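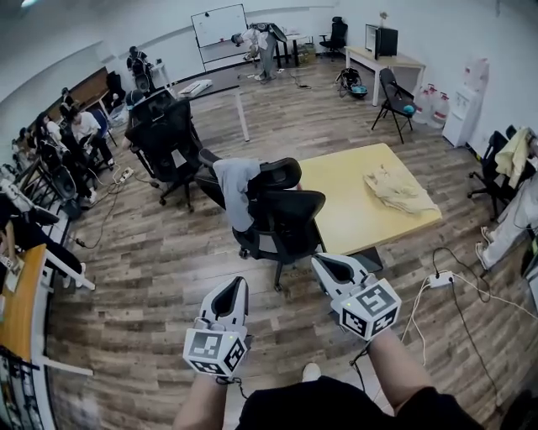
Soup Lunch Is Back for November

It's that time of year again, friends, and I for one have been looking forward to it since the clocks changed! Soup lunch returns to the Ulham neighborhood center this month, from noon until the pots run dry (last year that was well before two, so do come early if you have your heart set on the lentil).

Arne Stüber is making his split pea again, and Carter Després has promised a pumpkin and ginger that he has been fussing over at home for weeks - his family may never want to see a pumpkin again. We can seat up to 70 people, and you're welcome to take your bowl outside if the weather is kind to us.

A bowl with bread and butter is $5, and children eat free. Last winter's lunches brought in $1,675, every bit of which went to the food shelf on Trevaskis Street, and I still get a little teary thinking about it.

We could use a few more bread bakers, plus anyone with a big ladle to lend. Please put your name on anything you bring - I have 24 spoons in my kitchen drawer from last season and would dearly love to get them home. The sign-up sheet is by the front door.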